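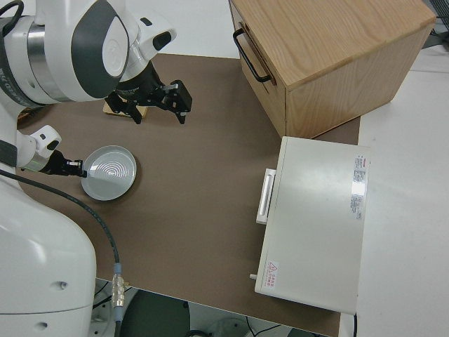 Vittoria Bassi keeps a round, shallow dish within reach wherever she works. Her favorite is gray-blue, with rings running in circles toward the middle and a lip just high enough to stop a screw from rolling away.

"I love a dish with a lip," she says, and she means it. "People buy boxes and jars and trays with sixteen little walls in them. Give me one good dish and I'm happy all day."

Bassi has been setting up worktables for other people for four years, first at Mok, where she ran the sample kitchen, and now on her own out of a second-floor room in Bremenside. Ask her what a table needs and she starts talking before you've found your pen.

"A mat! Always start with the mat. Brown is my color, because you can see almost anything small on it – a white bead, a steel washer, a crumb. And go big. If the mat stops halfway, everything ends up living along the edge of it, and then you have two tables and neither one works."

She is just as firm about drawers. A small wooden unit goes at the far side of the mat, never at the front, and she likes a handle you can hook with two fingers while you're looking at something else. A plain black metal one in a U shape suits her fine. Light oak is her choice for the unit itself (she will talk about grain for as long as you let her).

"So-yul laughs at me for this," she says. So-yul Kong shares the room and does most of the repairs. "She'd use a shoebox. But she opens my drawers more than I do, I've noticed."

Kong, who was at the sink during most of our talk, called over that the shoebox had never jammed.

Appliances are where the two of them argue. Bassi likes a small white one standing right on the mat, off to the side, with the handle facing in. Kong thinks anything that heats belongs on its own shelf. They settled it last October by trying both for a month, and the mat won, mostly thanks to all the walking it saved.

"You do have to leave room for the door," Bassi admits. "I forgot that once. We had a lovely table and couldn't open a thing."

And wooden blocks? She brightens again. She buys them plain, small enough to close a hand around, and uses them for everything: propping up a lid, holding down a curling pattern, marking the spot where a bowl should go back. She once ordered 500 and gave most of them away to a school.

"Kids know what to do with a block. Adults ask me what it's for. I say, put it on the table for a week and come back and tell me!"

Her rule for clearing up is short. Whatever has been used goes into the dish, the dish gets emptied before lunch, and the drawers are only for things that already have a place. Stools go under the table. Cables she has given up on. "They go where they go," she says, waving a hand.

Her next job is a shared craft room for Trinia, with 60 members and one long table. She has already picked the mats. The dishes are still being discussed – Kong wants them deeper.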